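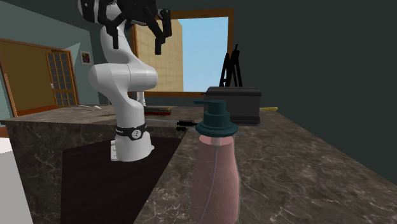
Demonstrations are cheap now. That was the pitch, more or less, and I've been hearing versions of it since I started doing this kind of work at Bidstead. You don't need a lab or a real arm, and you don't need to scrub real soap off a real counter. You load a kitchen, you drive the arm around with a controller, you save the run, and the software makes you a few hundred more from it by shuffling the furniture.

I spent most of January doing exactly that, and I want to write down what I think of it before the next round starts and I get too busy to have opinions.

The setup, for anyone who hasn't read the earlier posts. We use a simulator package called Ramska, which comes with a pile of furnished rooms and a library of objects. On top of it sits Fatell, the tool that records what the operator does and then multiplies it. The policy being trained is somebody else's department. My part is the examples. I sit at a desk and move a white arm around over a marble counter, and when the task is done I press a key and a file gets written.

The task in the January batch was the pump bottle. Reach over, grasp the soap dispenser, lift it, set it down at a marked spot farther along the counter. I recorded 39 runs by hand that were good enough to keep. Fatell turned those into 345. The project summary says 345 demonstrations, and this is where I start to grumble.

They aren't 345 demonstrations. They are 39 demonstrations, all by me, all with my habits. I come in from the same side nearly every time. I slow down before closing the fingers. I lift higher than I need to because early on I kept dragging the bottle. If you take a run like that and move the bottle a little to the left and stretch the path to fit, what you have is me doing the same thing a little to the left. The generated runs do get checked, and the ones where the bottle falls are thrown out, fine. But the check only asks whether the bottle got to the spot. It doesn't ask whether anything new was learned about how to get it there.

I know the counterargument, I've made it myself in meetings. Variation in position is worth having. A policy that has only seen the bottle in one place will grab at that place forever, even if you take the bottle away. I've watched one do it. So yes, the shuffling helps with that one thing. I'd just like the number on the summary to be two numbers.

Then there is the dispenser itself. It's a nice looking asset. The body is see-through pink, you can make out the tube running down the inside, and the cap on top is a dark teal with the nozzle sticking out to the left. Somebody took trouble over it. What the model does not have is anything in it that behaves like soap. The mass is a single number in a config file. There's no slosh. The cap doesn't press. If you grab a real pump bottle by the head and lift, you stand a decent chance of getting soap on the counter, or of the head unscrewing in your hand when the last person didn't tighten it. In Ramska, grabbing it by the head works great. It may be the best grasp there is, because the collar is wide and the bottle hangs nicely under it.

So do I record head grasps or don't I? The written instructions said "grasp the dispenser." I asked, and was told to use whatever felt natural. What feels natural after a week in the simulator is whatever the simulator rewards. I went back through my keepers and deleted every head grasp, and recorded body grasps to replace them, which were harder and looked worse. I'm still not sure the people downstream would have noticed either way. The success rate on the summary would have been higher if I had left it alone.

The see-through body is its own headache, and I think it's a fair one to bring up. Depth cameras in real kitchens are bad at clear plastic. They see through it, or they see a hole, or they see some garbage at the edges. The depth image you get out of the simulator is perfect, since the simulator knows where the bottle is. Every example I've recorded teaches the policy that a translucent bottle has a crisp solid shape. You can add noise afterward. We do add noise afterward. It's the same polite speckle over everything, pink bottle and marble alike, and no sensor I've used fails that evenly.

I also have a complaint about clutter. The rooms in Ramska come dressed, and I like that. In the pump bottle kitchen there's a black box with a lid back by the wall, with a little black easel sort of stand behind it, and a yellow thing next to the box that I've always taken for a pencil. Something flat and reddish brown sits farther back behind the arm. I have looked at that for a month and I couldn't tell you if it's a book or a tray. None of it has ever mattered. The arm never needs to go near any of it to do the task. You could call it scenery, and the policy gets to treat it as scenery too, and then I read in our notes that the data was collected "in cluttered household conditions." My household has clutter in front of the thing I'm trying to pick up. That's more or less what makes it clutter.

I asked if we could have a batch with the box pushed up close to the bottle so I'd have to reach around it. This was agreed to be a good idea. Fatell doesn't handle it well, though. When it stretches a path to fit a new layout it doesn't know about obstacles, so most of the generated runs plow straight through, fail the check, and get tossed. We'd have had my handful and not much else. The batch was dropped because the yield was poor. I do understand why. I also think that if your tool can only multiply the easy examples, you're going to end up with a lot of easy examples, and after a while you'll forget that anybody picked them.

To be fair to it, some of this is better than what I used to do. Before Bidstead I collected on hardware, on an old Fukuda rig with a wrist that needed rehoming every time you looked at it wrong. A good day there was a few dozen runs and a sore neck. I reset the table by hand between every one. Nothing was repeatable, the light changed through the afternoon, and half of what I recorded had my sleeve in it. In the simulator I press a key and the fingers are open and the bottle is back. I don't miss the resetting.

But I did learn things from the resetting, if that makes sense. You put the bottle back by hand 100 times and you find out it's got a weak side, and that it slides when the counter is damp, and that you never put it back the same way twice even when you try. All that sloppiness went into the data without anybody writing a config file for it. Now every bit of mess has to be thought of first and typed in by someone, and the someone is usually in a hurry.

The other thing I don't trust is the evaluation. The trained policy gets scored in the same kitchen family, with the same dispenser, over 200 trials. The last score I saw was very good. It was put in a slide. I would like to see it with a different bottle, a squat one maybe, or with the nozzle turned some other way than left. It might do fine! I'd be happy to be wrong about it and I'd say so here. What I've been told is that new objects come in a later phase, and I have been told that about other projects.

For the next batch I've asked for three changes. One, a second operator, left-handed if we can find one, so the approach isn't always mine. Two, the summary reports hand-recorded and generated runs on separate lines. Three, somebody decides what counts as an acceptable grasp before I start recording and writes it down. I got a yes on the second one. The first is a budget question and the third is "under discussion," so I'll be starting the next set with my own rule again, hands off the pump head, and I'll put it in the readme where whoever opens the files might see it.

If you collect in simulation and you've found a decent way to get obstacle runs out of a path-stretching tool, leave a comment. I've tried splitting the reach into two segments with a waypoint off to the side of the box, and that survives small shifts but falls apart once the bottle moves more than a hand's width. Haven't tried three yet.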